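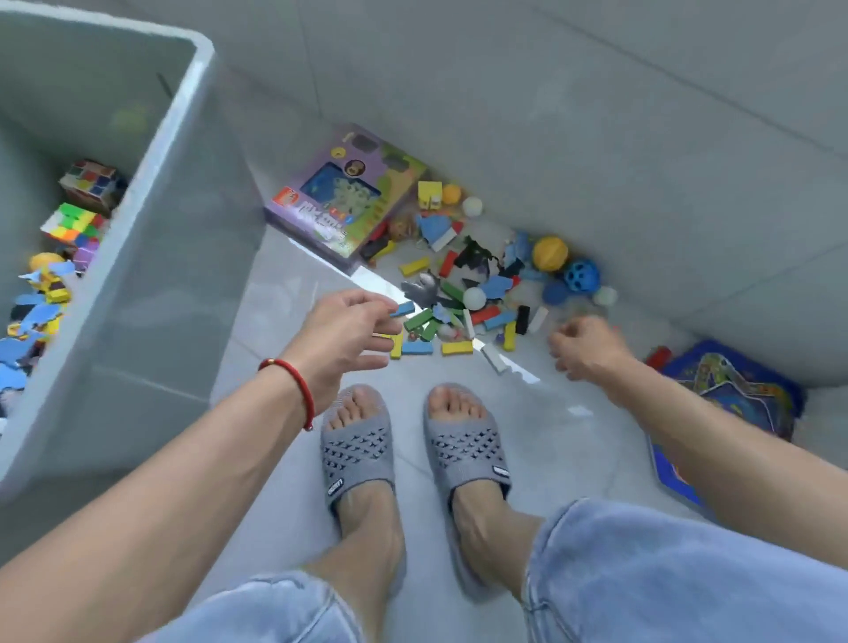 The toy library in Barnora will open its doors again after the summer break with nearly twice the shelf space it had before, and families who have been making do with whatever was at the bottom of the closet will be glad to hear that borrowing is still free for anyone who lives in town.

The library has been closed since the middle of July while its two rooms on the ground floor of the old Kirkegaard building were knocked into one. Anyone who ever tried to get a stroller past the puzzle shelves on a rainy morning will remember how tight things used to be. There is now a wide, open room with a long counter at the back, a low bench by the windows for parents (and for grandparents, who asked for it more than anyone), and a proper door out to the yard, so that the ride-on cars no longer have to be carried through the front hall and past the dentist's waiting room.

The collection has grown too. When the library started it had 400 toys, most of them given by families on the streets nearby, and a good many of those came in shoeboxes with a piece or two missing. By the time it closed this summer there were 585 on the list, and the hope is to reach 1000 before the end of next year. A large gift of building sets and wooden train track has come from Hutau, the toy shop on the square, which is clearing out its upstairs room and wanted the stock to stay in town. The train track has already been sorted by size, and whoever did it deserves a very long cup of coffee.

Borrowing will work much as it did before, with a few small changes. Each household may take home five toys at a time and keep them for three weeks. Large items such as play kitchens and the much-loved balance beam count as two, and they need to be booked ahead, as there is usually a line for them once the weather turns. There are no late fees, though a phone call is always nice if you are running behind. Missing pieces are not charged for either. Just say so when you bring the bag back, so the next child doesn't sit down to a farm puzzle with no cow.

Older cards will still be accepted until March, when everyone moves over to the new ones. If you can't find yours, and plenty of us can't, bring something with your address on it and you will be signed up again while you wait.

The library is also starting a repair table, on the first Saturday of each month, for toys that have lost a wheel or a seam or simply gone quiet. You are welcome to bring your own things from home as well as anything you have on loan. Batteries, wood glue and thread will be on hand, but if your toy takes one of those tiny screws that roll under the stove and are never seen again, please bring a spare if you have one.

Donations are welcome again from opening day. Clean toys in working order can be left at the counter during open hours, but please not on the front step, where the rain gets at them. Soft toys can't be taken for now. Board games are especially wanted, above all ones that suit children of different ages playing together, and so are floor puzzles with roughly 40 pieces, which go out the minute they come in.

Families in Lakeo can join as well this year, for a small yearly fee, after many requests from parents across the river — the bus stops just outside, and bags are lent along with the toys.

Last updated: August 31, 2018

Contact us | Copyright Barnora Town News | Back to top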